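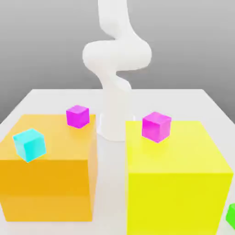
Physical Geography of Rivers
Handout 9: How a river carries its load
Lecturer: Chih-ming Au
Field practice: Nayeli Jaramillo

These notes follow the order of the lecture. They do not replace the reading in Nazarenko, chapter on channel processes, but they use the same terms, so please learn the terms from there if something is unclear.

What we mean by load

A river moves water, and together with the water it moves material. All of this material we call the load. It comes from the slopes, from the banks and from the bed. A common mistake in last year's exam papers was to write that the load comes only from the bed. In many lowland rivers the largest part comes from the fields and slopes and arrives with the rain.

We separate the load by the way it travels.

Dissolved load. These are salts which the water has taken from rock and soil. You cannot see it and you cannot catch it with a filter. In limestone country it can be the largest part of the total, and the river may look perfectly clean.

Suspended load. Clay, silt and sometimes fine sand, held up in the water by turbulence. This is what gives the brown color after a storm. Clay needs almost no movement to stay up. Sand needs strong turbulence and falls quickly when the flow becomes weaker.

Bed load. Coarser sand, gravel and stones, which roll, slide or make short jumps along the bottom. The jumping is called saltation. A grain is lifted, carried a little way downstream, and when it lands it may hit other grains and set them moving.

The same grain can belong to the bed load in the morning and to the suspended load in the afternoon, if the water rises between. The classes describe movement and not the material itself.

Competence and capacity

Students mix these two words every year. Competence is the size of the largest particle the river can move at a given flow. Capacity is the total amount of material it can move. A small mountain stream in flood can have high competence and low capacity: it pushes large stones, but the total mass is small. A wide slow river in the plain has the opposite character.

Capacity is a limit. Often the river carries less than its capacity, simply because there is no more fine material to pick up. Then we say the transport is supply-limited. When there is plenty of material and the flow decides how much will go, it is transport-limited.

Starting and stopping

It takes more force to start a grain than to keep it moving. For sand and gravel this is easy to accept, the bigger grain needs the faster water. For clay the result surprises many people. Clay particles stick to each other, so a bed of settled clay can resist a flow which already moves sand. Once the clay is up, it stays up even in very slow water. Please draw the curve from Nazarenko by your own hand and mark three areas on it: erosion, transport, deposition. Drawing it is much better than reading it.

In gravel rivers there is also armoring. The finer grains are washed out from the surface, the larger ones remain and cover what is under them. The bed looks much coarser than it is. During a big flood the armor breaks, and suddenly a lot of fine sediment is released.

The Skiklow as our case

The Skiklow rises at 761 meters and we use it through the whole course. In the upper part the valley is narrow, the banks are rock and the bed is stones. Below the village of Zatudel the slope becomes gentle, and here the river drops its gravel in bars. You will see that the bars are coarser at the upstream end.

Further down is the Dravuvent reservoir. Water entering a reservoir slows down, the coarse material settles first and builds a delta, the silt goes further in, and part of the clay passes through the dam. The river below the dam has energy but very little load, so it takes material from its own bed and banks. This is sometimes called hungry water. Farmers below Dravuvent have been complaining about falling banks for a long time, and the explanation is mostly this one – although cattle walking down to drink also do their part.

For the field practice

The visit in August goes to the bars at Zatudel. Nayeli Jaramillo will show the sampling and divide the groups. Bring boots which may get wet, a ruler, a pencil (ink runs) and the recording sheet. When you choose stones for measuring, look away and take the first one your finger touches. If you look, you will choose the nice ones, and your average will be too large. Measure the middle axis, neither the longest nor the shortest.

Do not enter the channel if the water is brown.

Questions to prepare

Why can a clear river still have a high load?
A bed of fine clay and a bed of medium sand lie next to each other. Which one begins to move first, and why?
What would you expect to happen with the bars at Zatudel if gravel were taken from the river upstream of them?

Written answers, 2 pages at most, to be left in the tray before the next lecture.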